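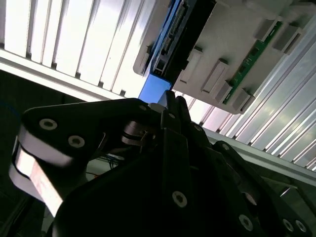

How a Workshop Plans for a Robot

Age level: 9 to 12
Words in the word list at the end: budget, gripper, payload, quote, spare part

When a family buys a toaster, someone picks one from a shelf and pays for it. Buying a robot for work takes longer. A robot arm is usually sold in pieces, and the pieces come from different companies. Someone has to make a plan before any money is spent.

This page follows the plan made at Clandavon, a small workshop that packs parts for model trains. The person in charge of the plan was Harvey Gagnon. He had $2,777 to spend on the working end of a robot arm. The workshop already owned the arm.

Start with the job

The first page of the plan had no prices on it. It described the job. At Clandavon, the job was to pick up a small box of parts, move it across a bench, and set it down in a tray.

A job description for a robot should answer these questions:

How heavy is the object?
How wide is it at the place where it will be held?
Is it hard, soft, or easy to crush?
How many must be moved in one day?
How far apart are the pick-up place and the put-down place?

The heaviest box at Clandavon weighed 300 grams. The workshop needed to move 700 boxes a day. Both numbers went on the first line of the plan, and every later choice was checked against them.

Choosing a gripper

A gripper is the robot's hand. Some grippers use suction. Others have fingers that close. The gripper in the picture is the second type. It has narrow black fingers that taper toward the tips, and flat black plates joined by pivots. A pivot is a point where one part can turn against another, like the middle of a pair of scissors.

Each gripper has a payload, the most weight it can safely hold. A buyer does not choose a gripper with a payload exactly equal to the heaviest object. When an arm speeds up or slows down, the object pulls harder on the fingers than it does when it is still. You can feel this by swinging a bag of books. Harvey looked only at grippers rated for at least two times the weight of his heaviest box.

The fingers also have to open wide enough. If a box is wider than the opening, a bigger payload does not help.

Asking for quotes

A quote is a written price from a seller. Clandavon asked two sellers, Drolia and Garerer, and sent both of them the same job description. This matters. If each seller is told something different, the prices cannot be compared.

The Drolia quote had the lower price at the top of the page. It did not include the cable, the mounting plate, or delivery. The Garerer quote listed all three. When Harvey added the missing items to the Drolia quote, the difference became small.

A quote should be read to the last line. Look for these items:

The gripper
The plate that joins it to the arm
Cables and connectors
The software that tells it when to open and close
Delivery
Taxes
The warranty — how long the seller will fix a fault for free

Small parts cost money too

Look at the picture again and find the screws. They are silver, and each one looks like a small pale ring with a dark center. Thin wires run behind the pivot in the middle. A screw is cheap, but a machine may have to stop if one is missing. A worn wire can stop it as well.

For this reason a budget has a line for spare parts. Harvey's line paid for a bag of screws, one extra cable, and a set of fingertips. Fingertips touch every box, so they wear faster than most other parts.

The plan also had a line for time. Someone at the workshop would need to check the gripper every week, tighten what was loose, and write the result in a notebook. Those minutes are paid work and belong in the budget.

Space and power

Measure the space before ordering. An arm swings, and it needs clear room on all sides and above. People need a safe place to stand. Clandavon marked the floor with tape and moved one shelf.

Electricity is checked next. The plan must say where the outlet is and where the cable will run. A cable should never cross a walkway.

Saving part of the money

Harvey did not plan to spend the full amount. He held $300 back. Money kept for surprises is called a contingency. At Clandavon it paid for a second mounting plate, after the holes in the first one did not line up with the arm.

The order went to Garerer. The gripper was tested for a week on empty boxes before it was given full ones.

Try it yourself

Plan a robot for a job in your classroom, such as putting markers back in a cup. Name your robot project. (One class called theirs Mbeki.) Weigh one marker and measure how thick it is. Write the job description first. Then make a list of everything you would need to buy, with a line for spare parts and a line for surprises. Trade lists with a partner and look for anything missing.

Word list

Budget: a plan for how money will be spent.
Gripper: the part of a robot that holds things.
Payload: the most weight a robot or gripper can safely hold.
Quote: a seller's written price.
Spare part: an extra part kept ready in case one breaks or wears out.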